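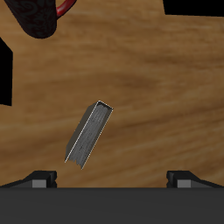 Skillcombe > Paper and books > Mending > Reattaching a loose page

I put off learning this for years, and I'm cross with myself, as it takes ten minutes plus an overnight wait (and the wait is the hard bit!). You've got a paperback or an old hardback, one page has come adrift, and you've been tucking it back in and hoping. Let's fix it properly.

You'll need PVA glue, the acid-free sort if you can get it, a small flat brush, greaseproof paper, scrap paper and something heavy. I use Amum PVA thinned with a tiny drop of water. Please don't use sticky tape. I taped a page in my mum's Jilley cookery book when I was a teenager and it's now brown, brittle and stuck to the soup chapter.

First, check the loose page for old glue along the inner edge. Pick off any crumbs with a fingernail, gently, and square up any curled corners. Slide the page into the book dry and see whether it sticks out at the front. If it does, trim a sliver off the inner edge, never the outer one. A millimetre is usually plenty.

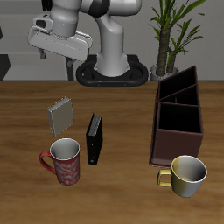 Now lay the page on scrap paper and put a second piece of scrap on top, leaving just the inner edge showing, 2 mm or so. Brush the glue outwards, away from the page, so none creeps underneath. Whip the top scrap off straight away and throw it in the bin, because if you're like me you'll put your elbow on it.

Open the book nice and wide at the right place and lower the page in, pushing the glued edge right down into the fold. Line up the top first, then the bottom. You've got a minute or so to wiggle it about before the glue grabs. Tuck a strip of greaseproof down each side, close the book and pile something on top.

Leave it overnight. Kenji Gallagher, who taught me all this, leaves his for a full day, but I've never managed to be that patient.

If several pages in a row have dropped out, don't do them one by one or the spine will swell up like a wedge. That's a different job, and I've written it up under reglueing a section.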